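Print this page | E-mail this page

Sorting and Storage of Mixed Household Packages on a Low Table
Student project report, Packaging and Home Storage course
Birger Engebretsen and Mirsad Softić
June 14, 2022

1. Background

Small apartments often have one shelf or one cabinet for food, drinks and small household supplies. Goods brought home from the store are set down together, then put away in whatever space is free. The result is a shelf where tall boxes hide short ones and soft bags slide off flat ones. Our project looked at the step before the shelf, when mixed packages are lying in one pile and someone has to decide what goes where.

The assignment came out of the storage unit of the course in March. We chose to work with a low table because both of us unpack at home on one, sitting on the floor. The Vukadinović handout used in class assumes a standing worker at a kitchen counter, and several of its reach distances do not apply when the worker is seated.

2. Materials

The goods were ordinary packages in their original wrapping: boxes, soft bags, a bottle and small wrapped items. No package was opened. The table was covered with a cloth for all trials, and the cloth stayed on between trials. The target was a Plandard shelf unit with two levels. Fondeo bins were placed on the lower level for small items.

Packages were put in four groups by how they behave when set down.

Group A, rigid and tall: boxes that can stand on end.
Group B, rigid and long: boxes that are stable only when lying flat.
Group C, soft: paper bags, snack bags, clear plastic bags.
Group D, small: wrapped items and boxes that fit in one hand.

Bottles were hard to place. A capped bottle stands well on a bare shelf but leans when other goods push against it on cloth. We recorded bottles with Group A and noted each time one tipped.

3. Starting layout

For each trial the packages were put on the table in one pile near the middle. The person building the pile did not sort it. The pile was then left alone until the person sorting sat down.

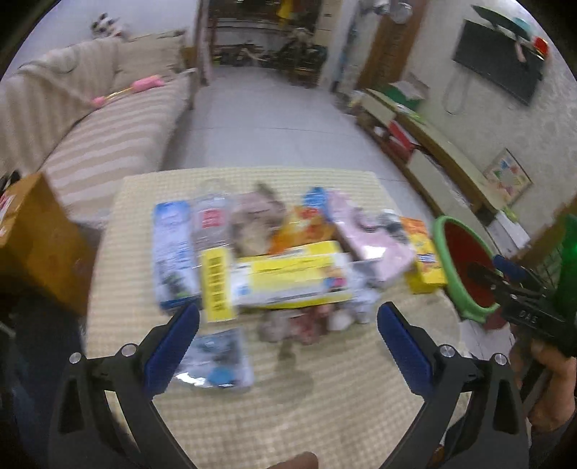 Figure 1. Mixed packages on the checkered tablecloth, with the long yellow-and-white box lying across the front of the pile.

Two features of this layout came up again in the results. The long box acts as a low wall, and anything behind it has to be lifted over or pulled around the end. The clear plastic bag with blue and white items lies flat at the front, on the side where the hand comes in, so it tends to be picked up first whether or not it is the best first choice.

4. Method

We compared two sorting orders.

Order 1, nearest first. The sorter takes the closest package, decides its group, and places it. No package is moved unless it is being put away.

Order 2, frame first. The sorter removes Group B, then Group A, then Group C, and sweeps Group D into the bins last. Packages in the way may be pushed aside once.

Each order was run in 40 trials, with the two of us taking turns at building and sorting. Times were kept with a kitchen timer and entered by hand on the Wirkatlow log sheet. A drop, a tipped bottle or a package placed in the wrong group was marked as an error. A package put down on the shelf and then moved again was marked as a rehandle.

5. Results

Order 2 had fewer rehandles than Order 1. The total over all trials was 834 rehandles, and most of these came from Order 1. The usual cause was a soft bag placed on the shelf early and then moved to make room for a long box. With the long box already in place, soft bags could be set on top of it and stayed there.

Errors were close between the two orders. Tipped bottles were more common in Order 2, when the long box was pulled out quickly and goods leaning on it shifted. After the first 5 trials we began lifting the box straight up, and tipping became less common.

Group D took the most time per package in both orders. Small wrapped items spread out on the cloth as the pile came apart, and the sorter had to reach to both sides of the table.

6. Problems

The tablecloth moved. When a heavy package was dragged, the cloth came with it and carried the small items along. We did not clip it down, and the effect is part of the times.

The pile was rebuilt by hand and was never the same twice. A builder who knows the method may also place things kindly without meaning to. A third person should do the building if the work is repeated.

7. Recommendations

Take long flat boxes out first and lift them straight up. Lay them on the shelf as a base for soft bags. Keep the bins on the table during sorting and move them to the shelf when full. Bottles should go on the shelf directly after the long boxes, before the pile loosens.

The log sheets are with Mirsad Softić and can be copied on request.

2 comments | 5 shares

Contact | Copyright 2022 the authors | Back to top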